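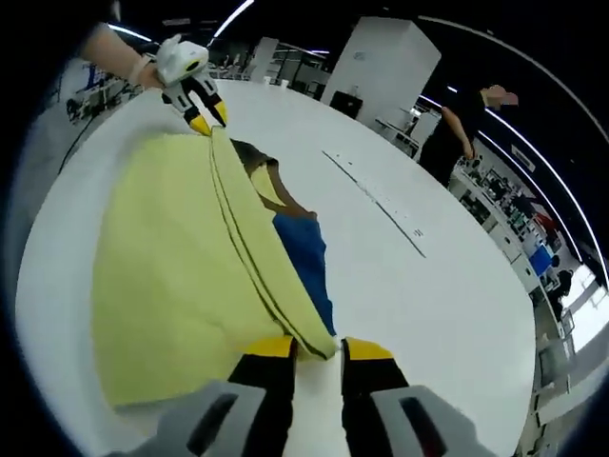
Yellow-green cloth, folded, with the left gripper on its top corner

Lists > cloltalell-users > Perception > Re: fold state labels flipping

Hi all,

Thanks for the quick reply! Quoting the bit I'm answering:

> Are you sure it's the classifier? On our side Dimton drops
> the wrist timestamps when both streams start together, and
> then everything downstream looks drunk. Check your offsets
> before you retrain anything.

So I checked, and you were half right. The offset between left and right was 42 ms, which is ugly, but fixing it only got rid of the flicker at the start of each episode. The labels in the middle still flip between "folded" and "bunched" whenever the second gripper comes into view (I watched way too many of these over coffee). My guess is that the segmenter gets a yellow fingertip right up against yellow-green fabric and hands me one big blob.

Episode 1669 is the one I keep going back to. One corner is pulled out to a point, the rest is all wrinkles, and the label changes 2 times while the tip is on that corner. 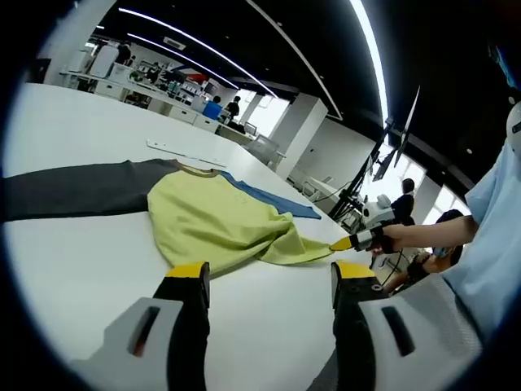 What I tried in Nonito

First I masked the fingertips using the gripper pose – easy for our own fingers, they're always in the same spot, but the other gripper needs the cross-calibration and mine is from May. Then I made the planner wait for around 90 matching frames before it believes a label. Works, but it's sooo slow.

The flat square ones are fine with or without the mask, so I'm using those as my baseline.

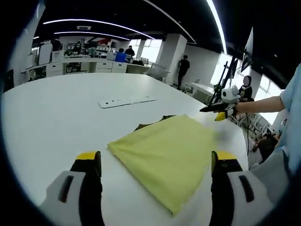

Square fold, strip of darker fabric showing at the far edge

Has anybody got the Yeon mask export going with two grippers? Mine writes the left mask twice and I can't find where. Happy to share my config – it's messy, though.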